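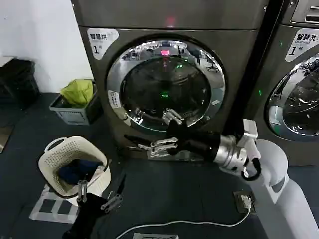

Ticket: broadband drops, Sendell line
Opened September 4, 2000

Fault: connection lost every 300 seconds. Evar blame our wiring. I doubt it.

1. Swapped the filter for a Fonseca one. No change, whatever the box promises. 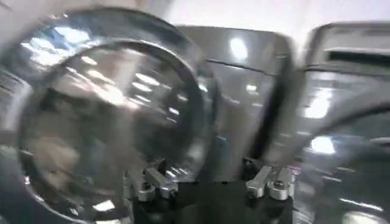 2. Moved the modem to the master socket -- still dropping. Support then said "wait 2 days".

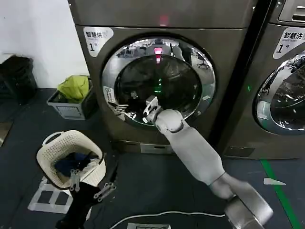
Waited. Same drops, and now they want the logs again. Sent all 600 lines. Ticket stays open.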